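Clear bins, again

April 29, 2023

My sister-in-law swears by clear plastic containers. So does every organizing account I have ever been tricked into following, and so does Rhona Leckie, whose weekend workshop in Edbridge I sat through in March with a notebook and a bad attitude. The pitch is always the same. If you can see your stuff, you will use your stuff, and you will stop buying more of it.

I have my doubts. I could see my stuff perfectly well when it was in a heap on the counter.

Still, I said I'd give it a month, so I bought a few of the Skarel ones and started with the craft supplies, then moved on to the batteries, chargers and other junk that breeds in the hall closet. Rhona's handout tells you to take everything out first and sort it by "how it serves you." I sorted it by size. The rubber bands do not serve me.

The first week looked great. I'll give them that. By the second week I noticed that seeing everything means seeing everything, including the dried-up glue and the 1000 zip ties I apparently needed in 2019. An opaque box with a lid lets you forget. I'm starting to think forgetting is most of what storage is for.

Then there's the plastic itself.

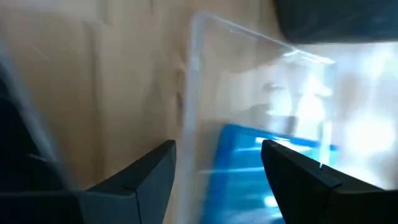 Every fingerprint shows. You wipe a bin down, you put it back on the shelf, and you've smudged it again in the process. Kofi Odoi told me to use vinegar and a microfiber cloth, and maybe that works if you never touch the thing afterward. The old blue trays I've had since college look the same clean or dirty — I can't say that for anything I bought this spring.

Nuria Alcaraz left a comment on my last post saying I should label the bins. Label them! The entire argument for clear bins was that you don't need labels. If I have to label a box, I'll use the shoebox I already own.

The month isn't up yet, so the bins stay for now. The zip ties are going to whoever wants them. Email me, they're free, and I'm not shipping to Grotimville.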